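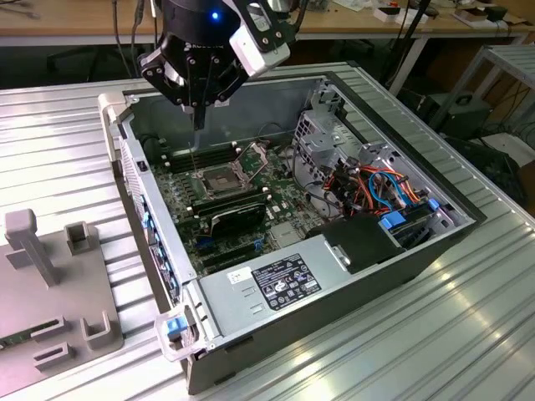 Figure 3. Desktop tower on its side with the side panel removed, and a gripper over the case.

4.2 Guest credits and the road to a first EP

We turn now to the part of the study that gave us the most pleasure to work on, and which, we freely admit, took a good deal longer than we had planned for. The catalogue gathered for this paper holds 1,106 singles by 160 singers, every one of them released before the singer had put out an EP or album of their own. For each single we noted who was named on the sleeve or the digital listing, in what order, and whether the second name was joined to the first by "featuring," "with" or a plain ampersand. These small words turned out to carry more meaning for the people we spoke with than we had expected when we started, and several singers could recall, years later, quite heated conversations about which one would be used.

The most common pattern, and the one most familiar to anybody who follows popular music, is the single in which a newer singer is the lead name and an established performer appears as the guest. Labels favoured this arrangement for a first release. At Limsakul, a small label with a busy roster and a very modest office, the guest was usually found through a producer who had worked with both parties. Samuele Gatti, who produced a fair share of the label's early singles, described the process to us as "a lot of phone calls and a lot of lunch," and added that the verse itself was often recorded in another city and sent over late on a Monday, when the studio was cheapest.

Hulenska offers a good case to follow from beginning to end. She sang at weddings and street festivals in Bultau for a number of years before Limsakul signed her, and her first single carried a guest verse from a much older performer whose name was, by her own cheerful account, printed larger than hers. Her second and third singles also had guests. By the time her debut EP came out in June it held 6 songs, and she had asked that two of them be hers alone, without a guest anywhere in the credits. One of those two became the song that audiences now ask for, and she closed with it when she sang to a crowd of 3,000 at the Prakesgate festival grounds. 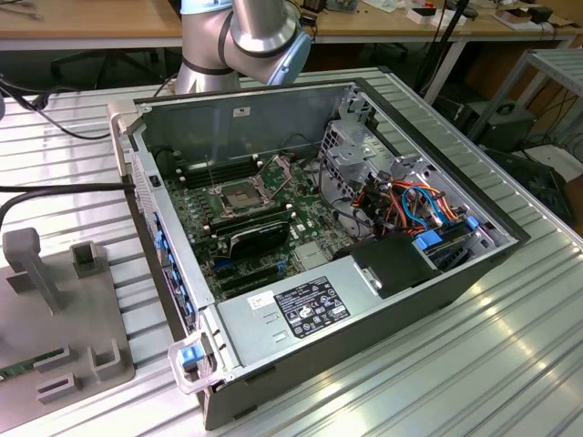
Figure 4. Interior of a desktop tower, with green motherboard, empty CPU socket and drive cage.

It would be easy to read a story like Hulenska's as evidence that a guest verse opens the door and can then be politely dispensed with. We would ask the reader to be patient with us here. Other singers in the catalogue released a well-received first single with a guest and then waited a very long time for a second, and some told us that listeners remembered the visitor's verse and could not have named the lead. One singer, who preferred that we leave her name out, spent most of a tour being introduced as "the girl from the other fellow's song." She laughed about it when we met her, though she also told us that it had coloured every decision she made about her EP, right down to the artwork.

There is also the matter of money, which came up in nearly every conversation and which the credits themselves do not show. A guest might be paid a flat fee, take a share of the royalties, or do the verse as a favour to be returned later on. Favours were spoken of most warmly and remembered most precisely. Gatti kept a notebook of them, and was kind enough to read us a few pages over the telephone. We come back to these arrangements in Section 4.3, where the contracts that singers were willing to share with us are considered alongside the release order of their singles.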